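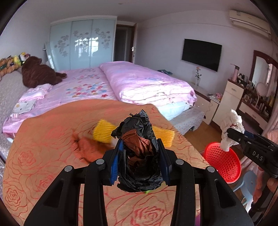 Clearing the Back Bedroom

Notes on our second-floor bedroom in Brirnden, where there used to be a great many bags. Text by Roos Smits. Ottavio Piras read it through and corrected the part about the wardrobe.

1. The rose cloth

The orange cloth with the big red roses is where small things go before they are sorted. A black plastic bag with brown crinkled stuff in it, a white tissue, a yellow cleaning brush and a brown cloth all count as small things. The red mesh basket is for whatever is going out of the room. We bought the cloth in Botha in April and it has been washed twice since. The color held up fine.

2. The bed

Pink sheet with small flowers, pink quilt folded on top. The brown plush toy stays at the head of the bed. The white Hello Kitty pillow stays too. I asked, and the answer was no. The other stuffed toys live off to the side and will get their own bin when we find one the right size. Gulorham had a bin for 600, and I am not paying that for a bin. 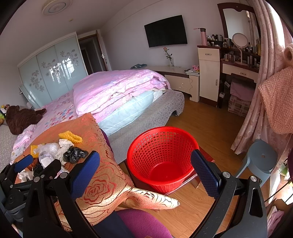 3. Stools and baskets

We keep a basket on a stool so that no one has to bend down to the floor for every scrap. Plastic bags go in first, pressed flat, then paper. Sponges and brushes go back to the bathroom shelf. Anything with a cord goes to Ottavio.

4. The wardrobe

Frosted sliding doors with flowers on them. They came with the apartment. I had written that they were from Akeck, but Akeck only supplied the new rollers, 200 for the set with delivery. Wipe the glass with a damp cloth and keep spray away from the flowers.

Still to do: winter bedding, the top shelf, and the box of curtain hooks.

Last updated 12 December 2019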